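Über uns

Prerkard ist ein Planungsbüro für Automatisierung in Großküchen, Packbetrieben und kleineren Lebensmittelwerken. Wir verkaufen keine Roboter und nehmen keine Provisionen von Herstellern. Bezahlt werden wir von denen, die am Ende die Rechnung für die Anlage tragen, und ein guter Teil unserer Arbeit besteht darin, diesen Leuten von einem Kauf abzuraten oder ihn um ein Jahr zu verschieben.

Gegründet wurde das Büro von Selamawit Tilahun und Fredy Agudelo, die vorher beide im Einkauf eines Herstellers von Fertiggerichten gearbeitet haben. Dort hatten sie eine Sortierzelle abgenommen, die im Angebot sehr vernünftig aussah. Die Greifer waren gut. Das Budget für Umbau, Schulung, Ersatzfinger und Reinigung stand in keiner Zeile. Seitdem misstrauen wir Angeboten, die auf eine Seite passen.

Was wir prüfen

Wer mehrfingrige Hände für Obst und Gemüse anbietet, zeigt gern das fertige Video. Wir wollen den einzelnen Griff sehen, mit Ware, die ungleichmäßig gewachsen ist, und mit einem Ziel, das nicht millimetergenau vorgegeben wurde. Eine Paprika auf einem Tuch, ein flacher Teller daneben: Mehr braucht es für einen ersten Eindruck nicht.

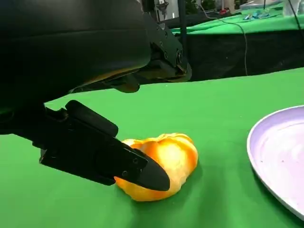
Foto: Prerkard / Lâm Từ

Eine liegende Paprika hat Lappen und Mulden, und die Fingerspitze setzt dort auf, wo sie eben hinkommt. Ob Druckstellen bleiben, sieht man in diesem Moment nicht. Deshalb lassen wir uns die Ware nach dem Versuch aushändigen und schauen sie uns am nächsten Tag noch einmal an. Manche Anbieter finden das kleinlich. Wir finden es seltsam, dass wir danach fragen müssen.

Unsere Checkliste hat 133 Punkte. Viele davon sind langweilig: Wer reinigt die Gelenke, womit, und wie lange steht die Zelle dabei? Was kostet eine Fingerspitze einzeln, und gibt es sie überhaupt einzeln? Wer darf nachts die Störung quittieren? Reynaldo Belmonte, der bei uns die Kostenmodelle rechnet, streicht jede Antwort, in der das Wort »grundsätzlich« vorkommt.

Eine Hand oder zwei?

Zweihändige Systeme sind zurzeit sehr gefragt, und wir bekommen regelmäßig Lastenhefte auf den Tisch, in denen die zweite Hand schon als gesetzt gilt. Meistens fehlt die Begründung. Zwei Hände bedeuten doppelte Verschleißteile, mehr Kabel, mehr Kalibrierung und eine Steuerung, die sich nicht selbst in die Quere kommen darf. Dafür sollte es eine Aufgabe geben, die mit einer Hand nachweislich nicht oder deutlich langsamer geht.
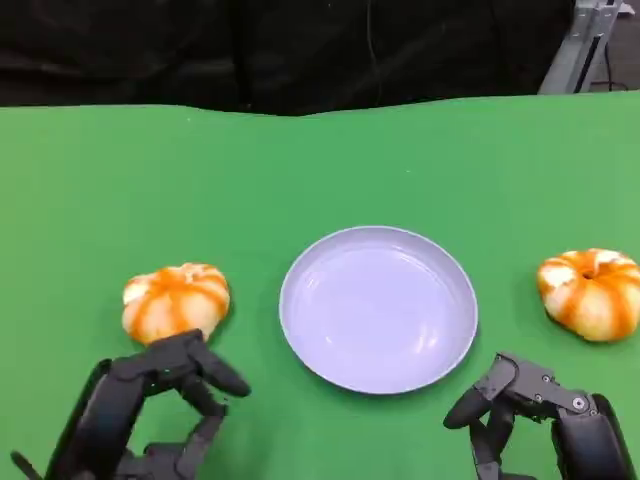
Wir rechnen in solchen Fällen immer beide Varianten durch, auch wenn der Auftraggeber nur eine bestellt hat. Bei Stastosent, einem Packbetrieb mit 19 Beschäftigten, blieb von der geplanten zweihändigen Zelle am Ende ein einzelner Arm mit besserer Zuführung übrig. Ob das die richtige Entscheidung war, wird sich im Dauerbetrieb zeigen. Billiger war es jedenfalls, und der Betriebsleiter Heriberto Llanos kann die Anlage inzwischen selbst umrüsten.

Zum Geld

Unsere Erstprüfung kostet 3.139 Euro netto, unabhängig von der Größe der Anlage. Darin enthalten sind die Durchsicht aller vorliegenden Angebote, ein Versuchstag und ein schriftlicher Bericht. Eine Amortisationsrechnung liefern wir erst, wenn Messwerte aus dem Versuch vorliegen. Zahlen aus Prospekten setzen wir nicht ein, auch nicht vorläufig. Erfahrungsgemäß bleibt das Vorläufige in der Tabelle stehen, bis der Vorstand unterschrieben hat.

Für den Versuchstag verlangen wir 100 Griffe am Stück, ohne Nachjustieren, mit Ware aus dem Betrieb des Kunden. Requisiten lassen wir zum Einrichten gelten, für die Bewertung nicht. Ein Kürbis, der nach weichem Material aussieht, verzeiht vieles, was eine reife Tomate übel nimmt.
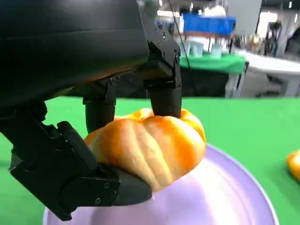 Wer nach diesem Tag immer noch kaufen will, hat wenigstens eine Grundlage für die Verhandlung. Wir begleiten dann auch die Bestellung, die Abnahme und das erste Wartungsjahr, auf Wunsch mit festem Stundenkontingent. Restzahlungen knüpfen wir an Abnahmekriterien, die vor der Bestellung feststehen. Der Anbieter Sason hat das zuletzt ohne Diskussion akzeptiert, bei Annamalai läuft das Gespräch noch.

Was wir nicht machen

Keine Fördermittelanträge, keine Messeauftritte, keine Machbarkeitsstudien, deren Ergebnis schon auf der Einladung steht. Wir programmieren auch keine Anlagen. Wenn Sie ein Angebot vorliegen haben und ein ungutes Gefühl dabei, schicken Sie es uns mit allen Anlagen, besonders mit den Fußnoten. Die erste Rückmeldung kommt von Selamawit Tilahun persönlich und ist kostenlos.

Stand dieser Seite: 7. März 2022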